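Week 7: Automation and the people who do the work

Last time we looked at Horgate, where 650 staff fold and sort by hand. Today, my favourite part of the module: what happens to their jobs when a gripper learns to do it too!
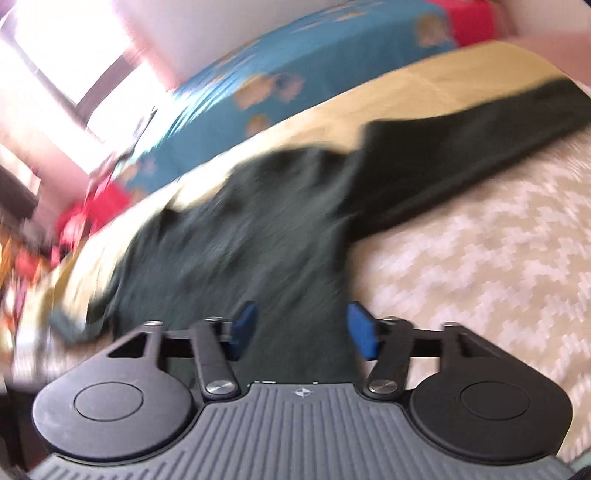
Driss Hamdy, Course Tutor

A green top with a long sleeve, bunched on a bed, is a lovely hard problem. Folders know cloth by feel, so who gets paid for teaching it? Read the Umgate notes, parts 2 and 7.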